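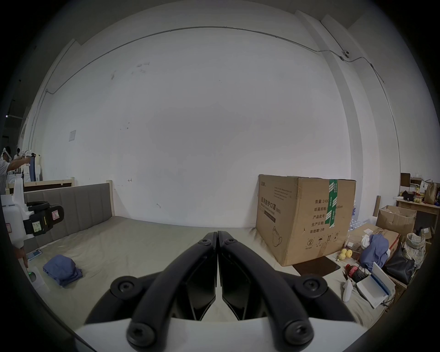 4. Bedding, Bedtime Routines and Reported Sleep

4.1 Setting and sample

The data in this section come from the second round of the Nandcombe household sleep survey. Nandcombe is a town of mostly rented apartments and small row houses, and the survey was limited to adults who had lived at the same address for at least one full winter. A total of 600 households received the paper questionnaire. From those that returned it complete, 50 were asked to keep a bedding diary as well, and the diary households form the basis of Sections 4.2 to 4.4. Questionnaire results are used only where the diary did not cover a topic.

Diary households were chosen to give a spread of bedroom sizes and heating types. Households with an infant sleeping in the main bedroom were left out, as were those in which an adult worked night shifts. Both groups keep hours that would have needed separate treatment, and the first round had shown that mixing them with the rest made the bedtime figures hard to read.

4.2 The bedding diary

The diary ran for 32 nights. Each evening the main respondent wrote down the time the bed was made ready, the layers on it, whether the window was open, and the time the lights went out. Each morning the same person wrote down the time of getting up, any layer added or removed in the night, and a rating of sleep on a scale from 1 (very poor) to 7 (very good). The form for one night fits on half a page. Respondents who missed an evening were told to leave the page blank and not fill it in later from memory.

Layers were recorded by type: fitted sheet, flat sheet, blanket, quilt, duvet with cover, duvet without cover, and bedspread. A bedspread that was taken off before sleep was not counted as a layer. Fiber content was copied from the sewn-in label where the label was still readable. Many older sheets had lost theirs, and these were entered as unknown. We did not test fabric samples.

The form also asked what else was on the bed when the respondent came to it in the evening. This question was added after the first round, when several people remarked that clearing the bed was part of getting ready to sleep. Figure 4 shows a bed with a beige sheet, a gray upholstered headboard with vertical stitching, and a folded blue garment lying on the sheet.

Figure 4. Bed with folded garment on the sheet.

Answers to this question were coded into four groups: clothing, electronic devices, paper and books, and other. Clothing was further split into clean clothing waiting to be put away and clothing taken off that day. The split relied on the respondent's own word. Where the entry said only "clothes," the item was kept in the main group and left out of the split.

4.3 Time of preparation

Most diary households made the bed ready in the same hour in which they went to sleep. A smaller group made it in the morning and did not touch it again until night. The two groups did not differ in their median sleep rating. They did differ in how steady their bedtimes were: households that made the bed in the morning showed less change in lights-out time from one night to the next. The difference was smaller on nights with an early start the next day, when both groups turned in sooner.

Clothing was the most frequent entry among items found on the bed, and clean laundry was the larger part of it. Respondents living in one-bedroom apartments reported it more often than those in houses. Several wrote in the comments space that the bed was the only flat surface large enough for folding. In these homes the evening entry often gave a later time for bed preparation, but lights-out time was no later than in other homes of the same size.

4.4 Layers and night waking

The number of layers rose from September onward in all heating types. Households with individually controlled radiators added a second layer later in the season than those on shared building heat, and they made fewer changes during the night. Among households on shared heat, the usual change was removal of the top layer in the first half of the night.

Nights with a change of layers received lower ratings than nights without one. We do not take this to mean that the change itself disturbed sleep. A person who is already awake for another reason may well move a blanket, and the diary has no way to separate the two cases. The Varma scale of night comfort, used in the questionnaire, asks about warmth and waking in separate items, and scores on those items were only weakly related.

4.5 Limits of the diary method

The diary depends on self-report. Times were often rounded to the quarter hour, which hides small shifts in routine. In homes with two adults sharing a bed, one person answered for both, and the rating reflects that person's sleep alone. Room temperature was not measured. The third round will place a simple temperature logger in each bedroom and will give each adult a separate rating sheet.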